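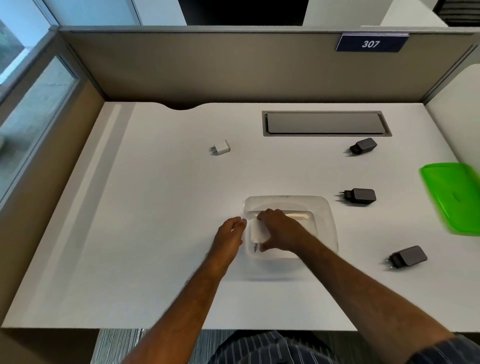 Unit 4: The Charger Box

Reading time: 2 minutes

Welcome back to Workplace Order at Gudwood! This is my favorite session of the course, the one where we finally deal with chargers. Last June the Gisulik office turned out its drawers and came up with 200 of them, and 21 had no device left in the building (I still love that number).

You need a clear desk and one plastic food container with a lid. Square is best, with rounded corners if you have the choice, because they wipe clean so easily. Clear or tinted, both are fine, as long as you can tell there's something inside without opening it.

Start by getting every charger out onto the desk. Spread them out! Put blacks on one side and whites on the other, and read the small print on each before it goes anywhere. Write the output on your sheet. Anything you can't match to a device goes in the Lelloritz bin by the door.

Closing up

Press on the corners of the lid, one after another, and then lift the box by its sides. If the lid rides up, a plug is standing too tall.

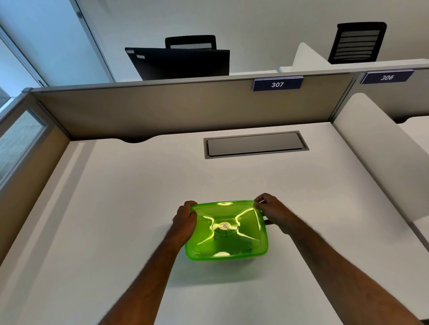 Fig. 2. Green container with its lid on, both hands at the edges.

Packing order

Stand the chargers upright, side by side, with all the prongs facing the same way. It looks so good, and you can pull one out without dragging up its neighbor. Big blocks go first and small adapters fill whatever gap is left. Keep the lid within reach but off your work area.
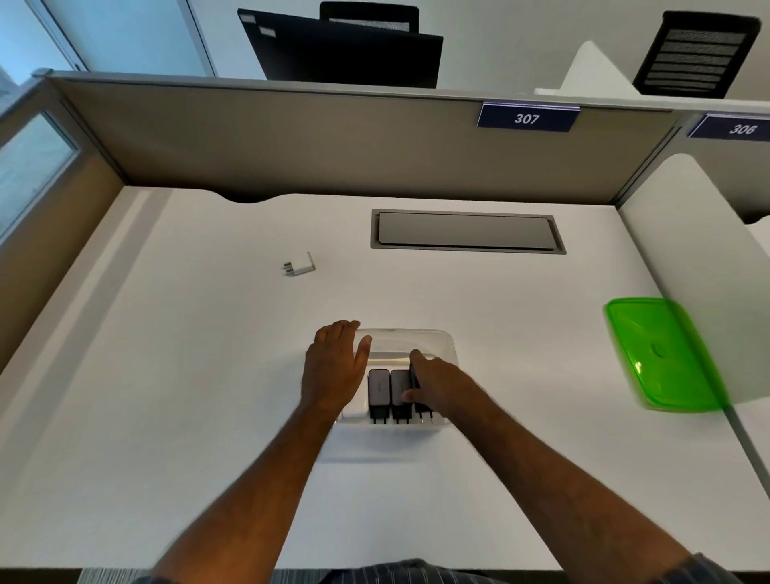 Go slowly with the last one in a row, which always wants to tip, and hold the rim with your free hand while you set it in. Cables get their own box, and we'll come to those in Unit 5 (bring twist ties, please, lots of them).

For next time: pack one box at your own desk, label it, and bring your sheet. Hand in sheets to room 14.

Related items
Unit 3: Drawers and Dividers
Unit 5: Cables, Coiled and Tied
Labels That Stay On
Handout 2566: Blank Charger Sheet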